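9 November 2023
Randi Kvam
Print | E-mail

Wk 4 — heat transfer, short version

Conduction = through stuff. Convection = moving fluid. Radiation = needs no medium. Know all three!

Still air conducts badly. Thats why wool works, and storm windows. Wider gap, air starts to circulate — gain drops off. 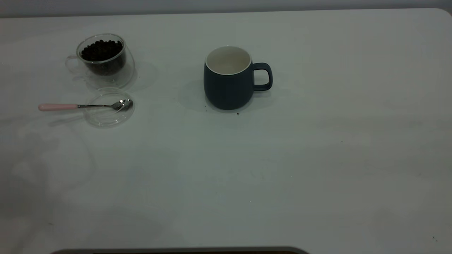

Problem 2 is on trapped air layers, so label both walls. Double-walled glass like the cup holding the coffee beans, same idea. Ignore the handle. Show untis.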